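Pale things on pale tables: colour in kitchen play sets
Speaker notes, Ivbridge toy library day, October
Abhishek Nishad
Slot is 12 minutes, questions at the end

Opening
Say who I am. I look after the kitchen and food sets at the Fistby toy library, and I took over the catalogue from Arwel Hughes. We made 2,000 loans last year and 400 of those were kitchen sets, so it is our busiest shelf by a long way.
The talk is about colour. When a set comes back short, the missing piece is very often a pale one. I went through 67 returns with Yusri Yeoh and we wrote down what was missing and what colour it was. White, cream and light green did worst. Red did best. Cledwyn Sayce will say red things are just more fun to play with and he may be right, so don't push this too hard.

Backgrounds first
Most of us choose the toys and forget the room. Walls are white, tables are white, and the set gets laid out on top. Ask how many people have a white table. Wait for hands.
Then the blue. A strong colour behind things changes how easy they are to pick out, and it need not mean painting anything.

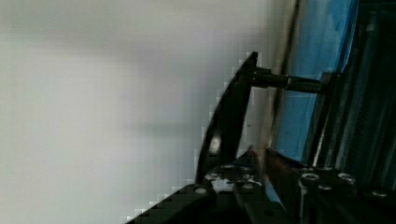
Plain white wall and bright blue panel.

Points to make with this one up:
The wall gives the eye very little to work with. It goes from pale grey to white with the light and that is all.
The blue has its own problem. Where light reflects off it, it washes out. If you are buying sheet for a backdrop, ask for matt. The Sobczak sample I bring along is matt, pass it round now and get it back before the end.
Dark objects are fine against either. Pale blue objects are not fine against blue, which sounds obvious, but I have seen it done.

The table
Mixed colours on a white surface. Leave this slide up a bit longer than the others. 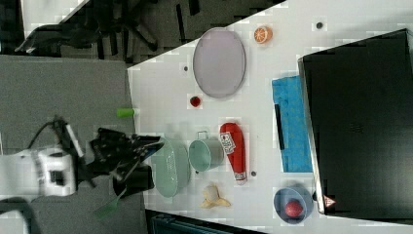 Colander, mug, ketchup, plate and food on a white tabletop.

Go to the easy ones first. The red ketchup bottle and the strawberry. Both red, and the strawberry is small, but it still stands out on white. The orange slice is right up near the top edge and you can find it from the back row. Yellow peel on the toy banana does well too. The pale middle of it is weaker, and the peel is doing the work.
Then the pale ones. The mug is on its side and it is a pale teal. The colander is light green. Neither is hidden, but squint and they go before the bottle does. Get the audience to squint.
The plate is lavender and it is large. Size saves it. A saucer in that colour would be on my list of pieces to watch.
Small green cylinder, a cap or a marker by the look of it. Near the edge of the table. Small things near an edge end up on the floor, and that floor is grey carpet. Tell the story about the lost egg cup here if there is time. If not, skip it.

What we changed at Fistby
Dark blue cloth goes out with every set that has more than a few pale pieces. It is used on the table and then wrapped round the lot for the return.
Every set has a photo card, and the photo is taken on the cloth. The old cards were taken on white and people could not match the colander to anything.
Small pieces go in a red drawstring bag. The bags are from Pirnilell, they wash at 40 and the string is short.
We check pale pieces first at the desk and red ones last.

What did not work
Coloured stickers on the pieces. They peeled off within a couple of loans and left glue.
Asking for a written list on return.

Questions
Likely one: cost of the cloths. We cut them from one roll and did not hem them.
Likely two: bigger plates. We have none to lend at the moment, ask Yusri.
Collect the Sobczak sample.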